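Takulura arm kit for sorting returned cables, worth it or not?

Posted in Workshop & Small Automation

brukau_bench

Trying to decide on the Takulura arm kit before the June price goes away. 1,403 for the full set (arm, two finger gripper, wrist camera, the Lumenta software for a year) or 542 for just the gripper and camera if you already have an arm. I don't, but could maybe get a used one.

What we do: refurb shop in Driltthorpe, small. Devices come back with their cables, and someone has to pick each bundle off the table and drop it in the right bin. Charging leads, adapters, the ones with three different ends on them. Boring job, hurts your neck. The sales page shows the arm doing boxes and cups, all nice stiff things. Cables get one line, "handles flexible items." That's it.

So does it handle them? Not asking it to untangle. Pick up a coil, move it, let go. Black wire mostly, wood table, daylight from one side. I've asked sales twice and got the same pdf both times. Anyone running this on cable specifically, please say what fails. Also is the software any good or do I need to write stuff myself, I can do a little Python but not much.

oldsolder

Have had the full kit for a while now, use it for almost the same thing. Short version: yes for coils, no for loose single leads, and budget time for setup.

Picking. Fingers open wide enough for a normal charging cable coiled up by hand. Go for the side of the ring, not the middle. If it closes on the middle of a big open coil you get air, or one loop, and then the rest drags along behind and takes the next thing with it. I set the grab point by hand for the first batch and after that the Lumenta thing mostly got it right by itself. Mostly.
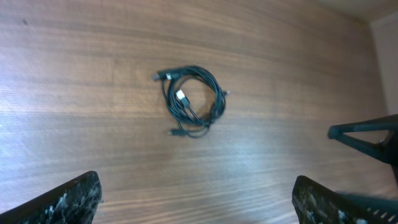 Light is the part I'd worry about. Glare on a shiny table throws the camera off more than dark wire does. I moved a lamp and put a matte sheet down and my misses dropped a lot, didn't write down how much sorry. Wood is OK if it's not glossy. Metal plug ends also catch the light, and the software sometimes picks the plug as the thing to grab. Bad idea, the plug slips out. There's a setting for it, "ignore bright spots", buried under the camera menu. Turn it on.

Letting go is its own problem. Connectors hook on the fingertips, micro ends worst. I added a little shake over the bin, 3 quick wiggles, works most times.

Numbers since you'll ask. I ran roughly 1,000 picks before I let it go without someone sitting next to it. Slower than a person. But it doesn't get a sore neck so we leave it going over lunch.

Python: you don't need it for pick and drop. You do if you want it to tell one cable type from another. The built in sorting went by size and color when I tried it, and everything I have is black. So I sort by type first, then let the arm bin them. Kind of defeats the point for some people. Depends on your mix.

Don't buy the 542 set unless the used arm is on thier list. The mounting plate only fits what's on it. I found that out the slow way.

fernhill_repairs

too expensive. get a parts tray and a stool at the right hight, fixed my neck in a week

kitbasher77

Agree with oldsolder on most of it but the wrist camera is weaker than they make it sound. Up close it goes soft, so thin wire blurs and small plugs just turn into blobs. Fine for "there's a bundle there", not fine for "this is a micro end". If you need to tell ends apart you want a second camera overhead, and that isn't in the box.

Also ask about replacement finger pads before you pay. Took ages to get mine. And get them to confirm in writing what happens after the software year, I got two different answers from them. Basic moves still run without it, or so the second guy told me. Haven't tested.

If they'll do a trial, send them a bag of your actual worst cables and ask for the video back. That's what I'd do.

brukau_bench

Thanks, this is way more than sales gave me. Skipping the 542 one. Will ask for the trial and send the three-ended ones, those are the nasty ones. oldsolder, what matte sheet did you use?

oldsolder

Just a cutting mat, flipped over. Tape the corners or it walks.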